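4.3 Comparing finger sets on the microphone task

Fit the Gesow fingers first. The Begović set comes later, once you have something to be disappointed against.

1. Load profile 614 and set the opening to 200. Home the wrist.

2. Put the blue microphone down and bring the fingers up either side of it, open. Leave the black stands at the far side; the planner needs something to be nervous about.
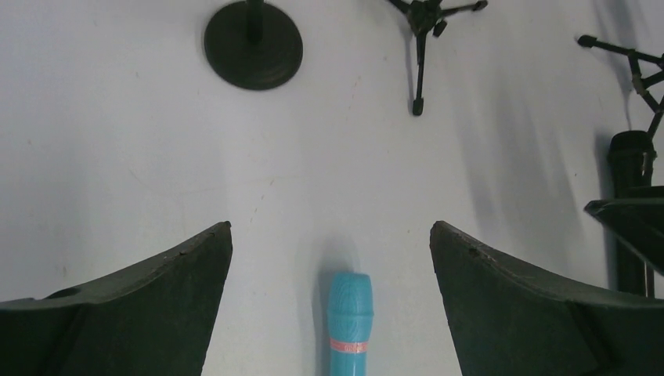 3. Set closing force to 14 and save. The controller will ask whether you are sure. It asks everyone.

Note: worn tips are fine for this test. Jolanta Pawłowska's notes cover when to replace them.

4. Check the wrist view before closing. The microphone should sit in the gap, clear of both tips – if it doesn't, jog the arm and leave the microphone alone. 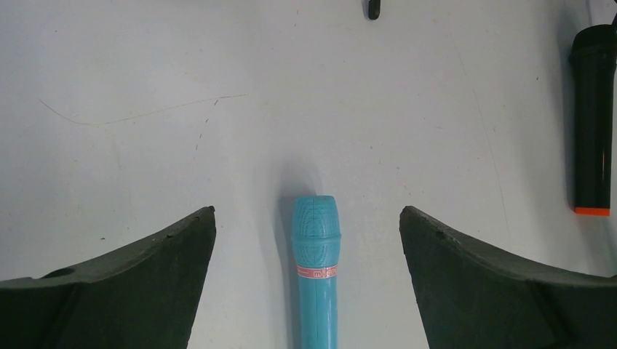 Fig. 9. Fingers open, microphone in the gap.

Caution: keep your own fingers out of it. Lullbridge stocks no spares.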